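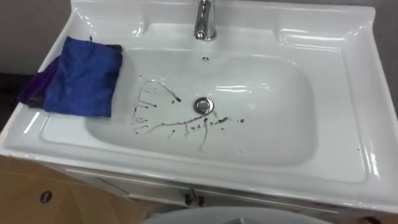

Wiping out a dirty sink takes most people less than a minute, and very few of them could say how they did it. They look for the marks, pick up a cloth, press a bit harder where the stain resists and stop when the bowl looks right. Getting a machine to do the same has kept a small lab in Gistetthorpe busy for the better part of two years.

The lab is run by Wendora, a firm that started out making service robots for aged care and now spends most of its time on bathrooms. Its engineers picked the vanity basin as a test because it combines several things robots are bad at. Glazed ceramic is shiny, so a camera sees streaks of light along every curved edge. The surface slopes away in all directions. The tap hangs over the working area. And the job has no fixed endpoint of the kind a factory robot is given, such as a bolt turned to a set torque.

The usual way to program a cleaning arm is coverage planning. The robot builds a model of the surface, draws a path that passes over all of it, and follows the path with a pad. It works well on tables and windows. In a basin it wastes time on clean ceramic and often fails where the dirt is, because one pass at one pressure doesn't shift a mark that has dried on.

Wendora's method, which it calls Rathnayake after the street where the first test bathroom was built, works from the mess outward. A camera at the robot's head looks down into the bowl. Software divides what it sees into small patches and gives each patch a score for how likely it is to be dirt. The arm wipes the patch with the highest score, lifts clear, and the camera looks again. If the score has dropped, the robot moves on. If it hasn't, it tries the same spot with more force or a different direction of stroke.

Looking again sounds slow, and it was in the early versions. Each check took 14 seconds, most of it spent moving the arm out of the way. The team cut that to 2 by keeping the elbow high and out to the side, so that only the hand has to lift.

The scoring model was trained on demonstrations by people. Over one winter, staff and paid participants cleaned basins while wearing a camera at head height, and the lab kept 3000 of those recordings. Participants were given cloths in different colours and told to clean as they would at home. They were not told where to start. The engineers wanted the order in which people went after the marks, and the recordings showed a strong pattern. People dealt with the largest connected stain first, worked it towards the drain, and left isolated specks until the end. Specks on the rim were the ones most often missed.

That last finding caused some trouble. A model that learns from people also learns what people overlook, and the first trained version ignored the rim almost completely. The fix was to score the rim separately and make the robot inspect it before it is allowed to finish.

Reflections were the other long-running problem. A bright highlight moves when the camera moves and a stain stays put, so the robot now shifts its head slightly from side to side before it scores anything. Dark fittings are harder. An overflow hole looks a lot like a spot of dirt, and one prototype spent several minutes trying to scrub one off. Drains and overflow holes are now marked in a first look around the basin and left alone.

In the most recent round of trials, the lab set up 30 basins with dark marks of varying shapes, from single drops to long branching dribbles, and compared Rathnayake with a standard coverage planner on the same arm. The new method left less residue in most of them and finished sooner when the dirt was in one area. When marks were scattered over the whole bowl, the two took about the same time, and the planner was occasionally quicker. Neither did well around the base of the tap, where the pad doesn't fit.

There are limits the team is open about. The robot can't yet fold or rinse its own cloth – a person does that between basins – and it has only been tested on white ceramic. Coloured or stone basins would need new recordings. It also has no way of telling a stain from a chip in the glaze, and will keep rubbing at a chip until it reaches its limit on attempts.

A second arm, made by the parts supplier Zellari, is due at the lab in February. It has a narrower wrist, and the first job planned for it is the strip behind the tap.

24 shares | 6 comments

We use cookies to remember your settings and to see which stories get read. Manage preferences

Contact us | Back to top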